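What the nightstand has to do

The owner of the Etim, a small hotel in Flivenville, spent most of April deciding what should go beside the beds. She has run the place for 12 years and says she had never given the subject a full day before.

"We did the bathrooms, we did the lobby, we did the carpets and then took the carpets out again," she says. "The nightstands were just whatever came with the building."

The old ones were square, with sharp corners and a shelf at knee height. Guests walked into them in the dark. Housekeeping disliked the shelf, which collected dust and forgotten paperbacks. When the hotel closed one floor for repainting, she ordered round tables with a drawer from Brivlow, a furniture shop in Dromance, and tried them in 14 rooms.

The rim was what sold her. "Anything you put on a flat table next to a bed ends up on the floor," she says. "Glasses, pens, earrings. With a raised edge it stays where you left it, most of the time."

She was less sure about the drawer. Her head housekeeper argued for it, on the grounds that people want somewhere to put things they don't want seen when the room is cleaned. The owner worried that they would leave those things behind. Both were right, she says. The lost property box is fuller than it was.

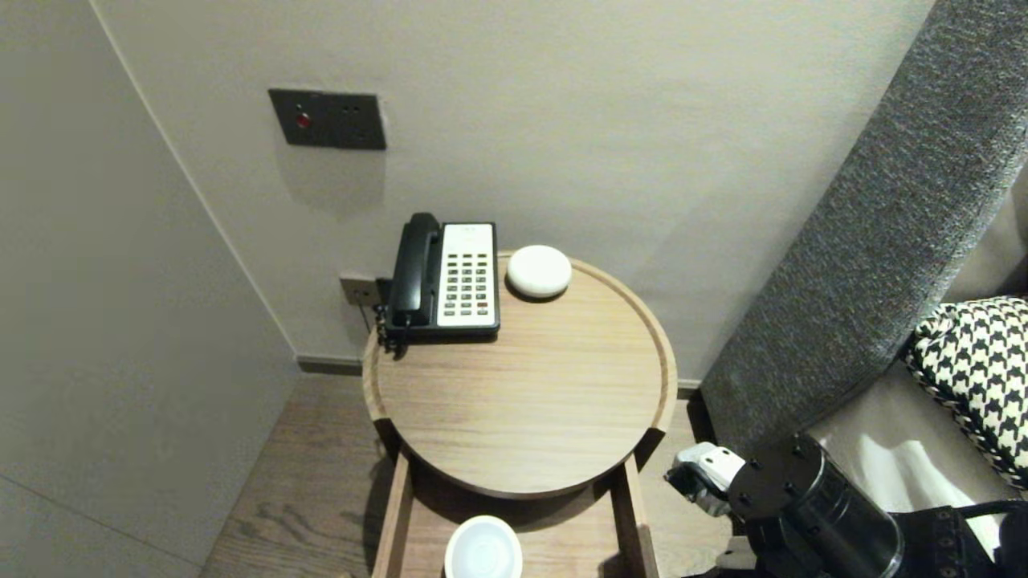 The telephone was the longest argument. Her business partner wanted to take the phones out altogether and save the line charges. She kept them, corded, with ordinary push buttons.

"Older guests use them. Parents use them to call down for a crib. And if your cell phone is dead at two in the morning, you want something with a wire on it," she says. The phone goes at the back of the table, on the side near the wall socket, so that the cable doesn't run across the place where people reach.

The rest of the top is kept as clear as she can manage. There used to be a menu card, a notepad, a pen, a card about towels and a card about the Wi-Fi. All of it went into a folder on the desk. A few guests have complained that they can't find the Wi-Fi password from bed, and she is thinking about bringing that card back.

She has also changed the order in which the rooms are done. Housekeeping now opens the drawer first, before the bed is touched, and closes it last. "If you leave it until the end you forget it, and then the next guest finds somebody's reading glasses," she says.

The repainted floor opened again in time for a busy weekend. The remaining rooms will get the same tables over the winter, if Brivlow can still supply the light finish. The old square ones are in the basement, 27 of them, stacked two high. She is selling them by the pair and will hold on to one for her own hallway.

June 1, 2023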